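Workshop notebook / Display and Props / June
Posted in June by the bench team, Ondport

Shelf day! I have been looking forward to this part of the market stand since we cut the first slats, so forgive the long entry. Writing it up at 4 pm while I still remember which crate went where.

Where we are: the stand for Standitz is close to done as far as wood goes. The two-crate shelf is up on its black posts, the top board is on, and the garlands went around it this morning. I started with too few flowers and it looked like a coat rack that had been to a wedding. Once the yellow ones climbed the post all the way from top to bottom, the whole thing woke up. Really pleased with that.

Garland notes for whoever does the next one. Start at the top of the post and let the weight of the strand pull the twist down. Tuck the leaves last. I used the green paper-covered wire from the Tjoa drawer and it grips well – much better than the clear line, which slid every time I brushed past. Trim the ends short or they catch on sleeves.

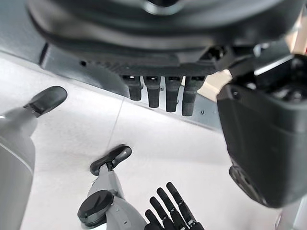 Wood next. The pine I ordered from Cusau is lovely stuff, pale and clean, and it took the sanding beautifully. I went over every slat edge with the fine paper and then once more by hand, because people will put their fingers between the slats no matter what we tell them. The order came to 137 slats and I rejected 8 for knots right where the nail wants to go. Keep those. They are fine for spacers.

I left the gaps narrow on purpose. My first crate had wide gaps, and stems dropped through and hung out underneath like little tails. It also let too much light up from below, and the fruit lost its heaped look. With narrow gaps you get thin dark lines behind the color and everything on top seems brighter. I would like to rebuild that first crate some quiet afternoon.

Tilt is the other thing I fiddled with for ages. Too flat and you only see the front row. Too steep and the grapes creep forward and bunch up against the lip. I went up and down on the pegs until the fruit sat still and you could look right into the crate from standing height. Peg position is penciled on the inside of the left post. Please don't sand it off!

Now the grapes, my favorite bit. Green up top, dark red underneath. I tried it the other way around first and the dark bunch went gloomy under the top board, whereas the green ones hold their own up there. A few reddish ones behind the green help a lot, and so does a leaf at the back. The big green bunch wants to be fluffed out before it goes in, the same way you would shake out a pillow. 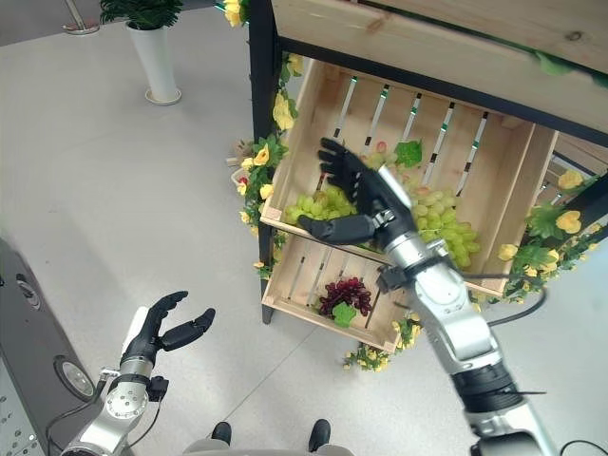 A comment penciled in the margin when I came back from lunch: "Love the green on top, but one bunch down below looks lonely. Real market crates are crammed. Can we double it?" Fair point, and I did try a second bunch in the lower crate. For me it got muddy, all one dark lump, and the leaf disappeared. I would sooner spread the single bunch wider and see. Open to being talked out of it, so if anyone wants to have a go, the spares are in the tall bin with the lid off.

Stock check, while I was in the bins anyway: 1,700 loose leaves, which is plenty, and 957 flower heads, which sounds like plenty until you wrap a post. I would order more before the second shelf. 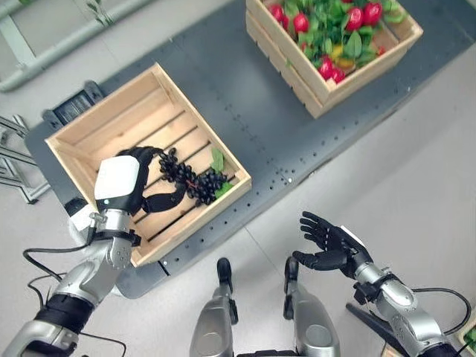 Crate filling is still the slowest job and I think we can do it better. I have been working from the back corners forward, big pieces first, then greenery pushed into the holes. It goes much faster with mixed produce than with grapes, as round things find their own places. The deeper crate shows what I am after: bright red fruit right through the leaves, and one small yellow-orange piece low down near the middle that your eye goes straight to. I want one odd color like that in every full crate. The shallow one is another story, because with the dark purple grapes in the center the bare slats are part of the look, and I would leave them bare.

Still to do:
Second coat of wax on the top board, thin.
Wire the hanging strand under the lower crate in one more spot.
Find out if Standitz wants price cards. If so, cut a groove in the front slat before waxing.
Try a pear or two with the green grapes, just to see.

The wax smells great, by the way. Tin is on the windowsill, lid on tight please.

Filed under: Props, Woodwork, Fruit and Flowers
Contact the workshop | © Ondport Workshop Notes | Back to top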